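Dragica Kolev has been hanging doors for 33 years and claims to have enjoyed perhaps two of them. The rest, she says, were bent, swollen, painted shut or chosen by somebody's brother-in-law.

We meet at her workshop in Wosbridge, where she puts the kettle on and then removes a chair from under me to look at its legs. It passes. I am allowed to sit down again.

"People think a door is a flat thing that goes in a hole," she says. "There isn't a flat door in this town. There isn't a square hole either. My job is to introduce them and hope they get on."

She came to the trade by way of a bakery, where she was sacked for mending the oven door during the morning rush. Her first proper employer was Krum Kadrić, a joiner of the old school, meaning that he communicated mostly by sighing. One sigh meant the hinge was too low. Two meant start again.

"He let me ruin 43 hinges before I got a set he'd put his name to," she says. "He kept them all in a bucket. When I left to set up on my own he gave me the bucket."

Does she still have it?

"It's holding the back door open."

These days most of her work is in older houses, whose owners ring her in January, when everything has swelled and the bathroom has become a place one enters by appointment. Her advice, which she gives freely and which is freely ignored, is to wait until the weather changes before shaving anything off. People who can't wait get a door that fits beautifully for a month and whistles all summer.

She has opinions on draught strips (buy the dear ones), on paint (less of it) and on the slamming of doors by teenagers, which she regards as steady trade. She once rehung the same bedroom door for one family up to seven times. The girl in question is now studying law.
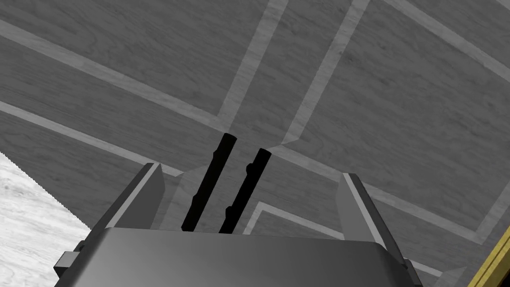
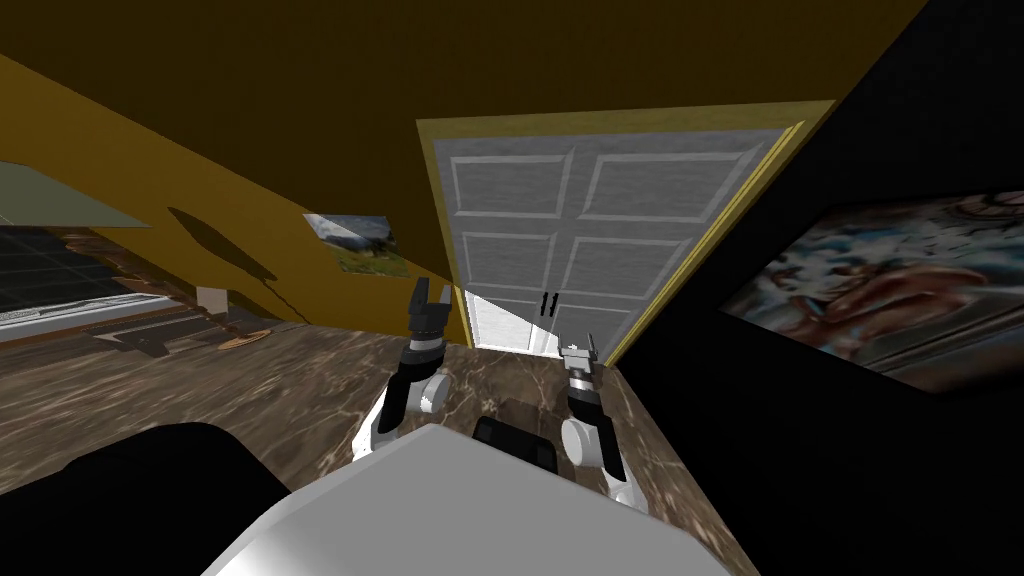 Mirsad Krasniqi

What Kolev can't abide is a handle in the wrong place. She brings it up before the biscuits are open and returns to it twice. Too high and the whole household goes about like footmen. Too low and everybody stoops, and then they blame the mattress.

"You reach for a handle without looking," she says. "If you have to look, somebody's made a mistake. Usually it's an architect."

I mention that I know an architect.

"Well," she says, "I'm sure he's good to his mother."

The one client she speaks of with real warmth is Živko Dimitriou, who runs the Ferach, a small hotel by the river where not one room key fits the room it's supposed to. Dimitriou wanted every door in the building replaced. Kolev went round with a pencil and a torch, came back down to the desk and told him to leave them alone and buy some new locks. He has sent her a cake every winter since.

"It's a terrible cake," she says. "Very dry. I could hang it."

Her apprentice, Man-lok Chou, comes in at this point carrying a length of door stop and is told, without her turning round, that it's the wrong length. It is the wrong length. He goes out again. I ask him later what he has learned so far and he thinks about it for a good while.

"Sighing," he says.

Kolev has no plans to retire, although her knees have put in a request. There's a chapel door waiting for her at Grinon that has stuck every winter anyone can remember, and the parish would like it to open before the next wedding. She has been to see it and thinks the door is perfectly all right. It's the floor that wants moving.

"I haven't told them yet," she says, and offers me more tea.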